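Ticket 221 – Watering timer opens the valve at wrong hours, Kima controller

Status: waiting for customer
Priority: normal
Opened by: Aroha Katene

Good morning. I have a problem with the irrigation at one of our garden properties. The controller is a Kima with three zones. Since the change of the clock in spring, zone 2 opens at 16:00 and not at 4:00 in the morning as I have programmed. The guests sit outside at this hour, so you understand it is not so pleasant. Zones 1 and 3 are correct. I have already restarted the controller from the menu and also pulled the plug for some minutes. The display shows the right time.

I attach the views of the garden. Zone 2 is the grass by the patio.
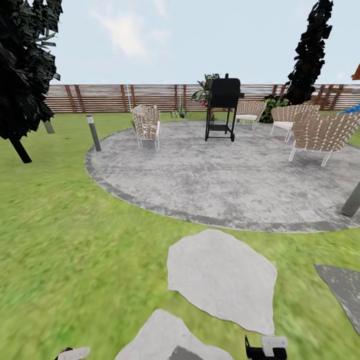
Category: Irrigation / Timers and schedules

Reply from support, 9:20

Thank you for the clear report. Please tell us the following, so we do not guess:

Firmware version (Menu, then System, then About)
Whether the schedule was made on the controller or in the Prarnel app
Whether zone 2 has its own start time or follows zone 1

Please do not do a factory reset yet. It deletes the log, and we would like to read it first.

Reply from Aroha Katene, 10:05

Firmware is 3.16. The schedule was made in the app by my colleague, who has left the company in May. Zone 2 has its own start time. In the app I see 4:00, on the controller I also see 4:00, but there is a small letter P after it which I do not find in the manual. Zone 1 has no letter.

Reply from support, 10:40

The letter P is useful. It means that the start time is stored in 12-hour format with the afternoon flag. The display is in 24-hour mode and should convert it, but in 3.16 it does not always do this for schedules that were imported from the app. So the controller reads 4:00 P and opens at 16:00. The clock itself is fine.

Please try in this order:

1. In the app, switch off sync for this controller.
2. On the controller, delete only the start time of zone 2. Leave the duration as it is.
3. Enter 04:00 again with the buttons and save.
4. Check that there is no letter after the time.
5. Switch sync on again and wait until the app says "Up to date".

If the letter comes back after step 5, the wrong value is in the cloud copy and we must correct it from our side.

Reply from Aroha Katene, 11:30

I did all steps. After step 4 the letter was gone. After step 5 it came back – so it is the cloud copy, I think. I have switched sync off again and entered the time by hand, so tomorrow it should open correctly.

One more question. When I am correcting things, can I also put a rest day for zone 3? It is the lawn towards the house, and I prefer to water it less. The duration now is 40 minutes and I do not want to change this.

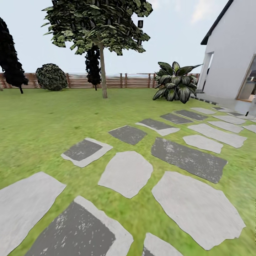

Sezer Garden Systems – Customer Support, Controllers Team

Internal note: cloud record for zone 2 has format "12h" and flag "PM". The other two zones have "24h" and no flag. Same fault as in the Brirner import tickets. Record corrected by hand, old value saved in the log.

Reply from support, 14:15

We have corrected the cloud copy. You can switch sync on now. Please wait for "Up to date" and look one more time if the letter is gone.

For the rest day: Menu, then Zones, then 3, then Days. Remove the mark from the day you want and save. The duration stays at 40.

We leave the ticket open until you confirm the next morning start.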